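Notes on teleoperated demonstrations, bedroom tasks

Posted March 9, 2021

The bedroom set is closed at 1,047 demonstrations. The target was 1,000, and the surplus is there because Morfudd Rowlands and I were both recording near the end and neither of us checked the counter. I have left the extra ones in.

The task family is tidying a bed: pick up cloth, pick up whatever is lying next to the cloth, put each where it belongs. The operator drives the arm with a hand controller and watches the wrist view on a monitor. We tried kinesthetic teaching first, meaning one of us held the arm and pushed it through the motion. It works for rigid objects on a table. On a mattress it went badly, as the person holding the arm leans on the bed, the surface tilts, and the objects slide. The operator's forearm also ends up in the recording, and a policy trained on forearms learns to expect one.

Remote control has its own cost, the main one being depth. With a single wrist view, you judge height from how large the wrinkles look between the fingers. Morfudd handles this by descending in small steps and pausing. I tend to come down in one motion and correct late. Both styles are in the data, tagged by operator, and I expect to regret mine.

Cloth needs a different approach from books. For cloth we approach with the fingers wide open, press lightly into the surface, and close on a fold. The operator should pick the fold before descending. Changing your mind at the bottom produces a sideways drag that looks deliberate in the joint log. For a thin book lying flat on quilting, the fingers have to come in at an edge, and the stitching gives just enough for one fingertip to get under the cover.

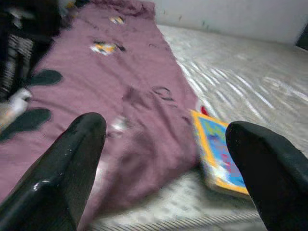
Does a failed grasp have to be thrown away?

Keep it if the operator recovers within the same recording, and discard it if the arm was reset by hand. Recoveries are some of the most useful material we have, provided the correction is visible in the commands.

On speed: we capped the wrist at a quarter of its rated velocity for the last part of each approach. Before the cap, the wrist footage smeared whenever the operator hurried, and printed patterns on fabric turned into streaks. Some blur remains in the set. I did not filter it, because the arm will see the same blur when it runs alone.

Logging goes through Distero, which writes commands and video to separate files and joins them by timestamp. Version 4 introduced an offset between the two of around 80 milliseconds on our machine. Maja Sadowski found it by tapping the table with the gripper and comparing the command trace with the video. Her correction is applied to everything in the set – if you have an older copy from me, ask for the new one.

Episodes are split by layout. Moving the cloth while leaving the other objects alone counts as a new layout, and we recorded 5 attempts on each before changing anything. A couple of layouts came up short when the controller battery went. They are marked as incomplete.

Next is the folding set, which needs two arms and therefore two operators or one very patient one. The second controller is still in its box.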